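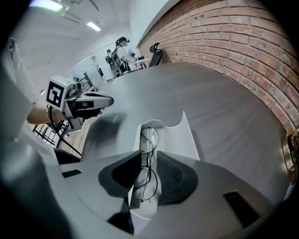 Setting up your Ullix hot-air styling brush

Welcome to the fun part! Your Ullix is charged at the factory only enough to test it, so give it a proper first charge before you go anywhere near your bangs. Clear yourself a good stretch of tabletop (a big gray one like the one in the photo is perfect, dark brush heads show up so well against it) and lay out the handle, the round head, the paddle head and the charging stand. Keep thin cables in loose loops, never wound tight around the handle.

First charge

1. Peel the film off the stand and set it on a flat, dry surface.
2. Plug the stand in, then lower the handle into it until the ring glows amber.
3. Leave it alone for 4 hours. The ring turns white when the battery is full.

Note: The handle gets a little warm while charging. If it feels hot to the touch, unplug the stand and see the Gorneo service card in the box.

Fitting a head

1. Switch the handle off.
2. Line up the dot on the head with the dot on the handle.
3. Push and turn to the right until you hear the click. It's a very satisfying click!
4. Tug gently. A head that wobbles hasn't locked, so take it off and start again.

CAUTION: Let a used head cool for 9 minutes before you swap it. The metal barrel holds its heat much longer than the bristles do.

Choosing your heat

Press the flame button to step through the settings. Low is 322°F and is where we'd love everyone to start, especially with fine, bleached or color-treated hair. High is 369°F and is meant for thick or very curly hair that has been fully dried first.

CAUTION: Never use the brush on hair that still has glue, gel or alcohol-based spray in it. Wash, dry and comb through before styling. Do not use on wigs or extensions unless the label says they can take heat.

Your first style

1. Work Munov heat cream through towel-dried hair, then blow-dry completely.
2. Clip the top layer up and take a section no wider than the brush.
3. Start near the roots, keeping the barrel off your scalp, and glide down slowly.
4. At the ends, roll under or out, hold while you count to five, and let go. Hello, bounce!

Note: Step-by-step looks for short crops, long layers and the big Makhubela blowout start in the next section.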